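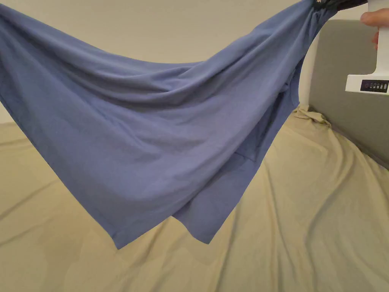 Duplicate listings are the most common thing shop owners write to us about, and since the February update to the Trimeo directory there is finally a way to merge them without losing the reviews. A duplicate is a second page for the same business, usually made by a customer, by a previous owner or by an import from an old phone book. The two pages drift apart over time. One has the right hours and the other has the right phone number. Product details drift too, and color is the worst for this. A soft knit garment like the one at the top could go down as slate blue on one page and periwinkle on the other, and someone filtering by color will only ever find one of them. When you merge, you will be asked to pick one value for each field, so it pays to know what you want before you start.

Before you begin

You need to be the verified owner of at least one of the two pages. A manager can prepare a merge but cannot send it. If you are not sure which role you have, sign in, open Settings, then People, and look at the word next to your email address. If it says Editor, you will not see the merge option at all, and you should ask whoever set up the page to send the request.

Check that both pages are for the same business at the same address. Two branches are not duplicates, even if they share a name, a phone number and a logo. We have seen this go wrong with shops that have a main store in Tundovport and a smaller one in Ilness. Merging them puts both sets of reviews under one address, and the only way back is a support ticket.

Also check that neither page is a department page. A pharmacy inside a grocery store, for instance, is allowed its own listing if it has its own entrance or its own hours. These should be linked and left separate. The link option is in the same menu, one line below the merge option, and it is easy to hit the wrong one on a phone.

Take a copy of both pages before you do anything. The Export button gives you one file with the hours, the description, the product list and the text of your own replies. It does not include customer reviews or customer photos. If you want a record of those, print the page to a PDF from your browser. Scroll to the bottom first so that all of the reviews load -- otherwise the PDF stops at the first batch.

Choosing which page to keep

The merge tool calls the two pages the primary and the secondary. The primary keeps its web address, and visitors to the secondary are forwarded to it. In most cases you should pick the page with the older web address, even if it looks worse, as other sites are more likely to have linked to it. You can tidy up the text and photos later. You cannot swap the addresses afterward.

There is one exception. If the older page has a short name with a typo in it, and you have already printed the newer one on receipts or window stickers, keep the newer one. Forwarding works in both directions, so old links will still get people to you.

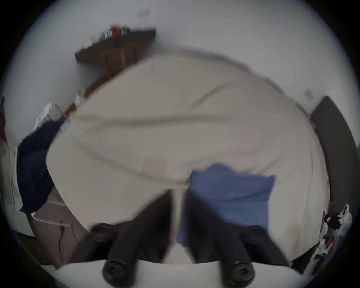
Blue cloth on a cream duvet.

Sending the merge request

Open the page you want to keep. Choose Listing, then Duplicates, then Report and Merge. Paste in the web address of the other page. Use the full address, starting with https, and take off anything after a question mark. Those extra characters are tracking codes and the form will reject them with a message that says "Page not found," which has confused a lot of people. The page is there. The form just can't read the address.

Next you will see the fields side by side. Where both pages agree, the field is gray and there is nothing to do. Where they differ, click the version you want. You can also type in a new value, but a changed business name or a changed street address will send the request to manual review, and that takes longer. If you have to change the name, it is quicker to finish the merge with the old name and then edit it.

Hours need a little care. The tool compares regular hours and special hours separately. Many shops have special hours entered on one page and none on the other right now, and if you pick the blank set, your page will go back to showing the regular schedule. Customers will then turn up at a locked door. Look at both sets before you click.

Product descriptions are limited to 315 characters after the merge. The old limit was longer, so anything written before the February update may be cut. The tool shows a small yellow triangle next to each description that is too long, and you can shorten it on the spot. If you skip the triangles, the text is cut at the last full word and three dots are added. It looks untidy but does no harm, and you can fix it any time. 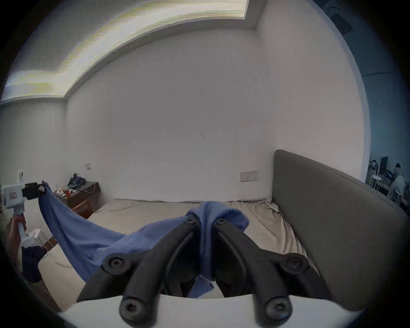
When every row has a choice, press Review, read through the summary and press Send. You will get an email with a reference number. Keep it. Support will ask for it, and it isn't shown anywhere in your account.

What happens to the reviews

Reviews from both pages are moved to the primary page and sorted by date. The star rating is worked out again from the full set, so it may go up or down a little. Your replies move along with the reviews they belong to.

If the same customer left a review on both pages, only the newer one is shown. The older one is kept in the system but hidden, and a reply attached to it is hidden too. This is the part that surprises owners most often. If you wrote a long and careful reply to an older review, copy the text from your export file and post it again under the newer one, if it still fits.

Reviews that you have flagged are a separate matter. An open flag is closed when the pages are merged and you get no notice of this. If you have flagged something that you feel strongly about, wait for a decision before you merge, or make a note to flag it again afterward. A review that was already removed stays removed.

Questions and answers are moved as well, but votes on them are not. Every answer goes back to zero votes, and the order on the page may look random until people start voting again. You can pin two answers. Pick the ones about parking, returns, pickup or whatever people call you about.

Photos

Customer photos move to the primary page without any choice on your part. Your own photos move only if you tick the box next to each one. Exact copies are spotted and skipped. Near copies are not, so a photo you cropped or brightened will come through as a second picture. The cover photo is always the one from the primary page, whatever you tick, and can be changed after the merge is done.

Captions are kept. Alt text is not kept at present, and this is a known fault. If you wrote alt text for your photos, save it somewhere and put it back in by hand. We will note it in this newsletter when it is fixed.

If the merge is refused

The most common refusal is "Businesses do not match." It nearly always comes down to the phone number or the suite number. Edit the primary page so that both match what is on the secondary, wait for the edit to go live, then send the request again.

Refusal code 103 means that someone else is the verified owner of the other page. It doesn't mean you have done anything wrong. Often it is an old email address of your own, or the agency that built your first website. Shops that came over from the Saavedra directory see this code more than most, as those pages were all imported under one shared account. There is a button under the message to ask for the page to be released. The current owner then has two weeks to answer, and if no answer comes, the page is passed to you and you can start the merge again.

Please don't send a second request while the first one is open. It goes to the back of the line and takes the first one with it.

After the merge

Give it a day and then look at your page while signed out. The version you see when signed in is updated right away, but the public version runs behind. Check the hours, the phone number and the map pin, in that order. The pin is taken from the primary page and does not move even if you picked the street address from the secondary. If it is wrong, drag it to your front door under Listing, then Location.

If you run ads that point to the secondary page, change the links. Forwarding works for ordinary visitors, but ad clicks may be counted under the old page and your report will show them as zero. Printed QR codes are fine and do not have to be replaced.

The steps above were checked against the live site on 06/05/2020. Menu names in the phone app are slightly different: Duplicates is called Similar Pages there, and Export is missing, so make your backup copy on a computer first.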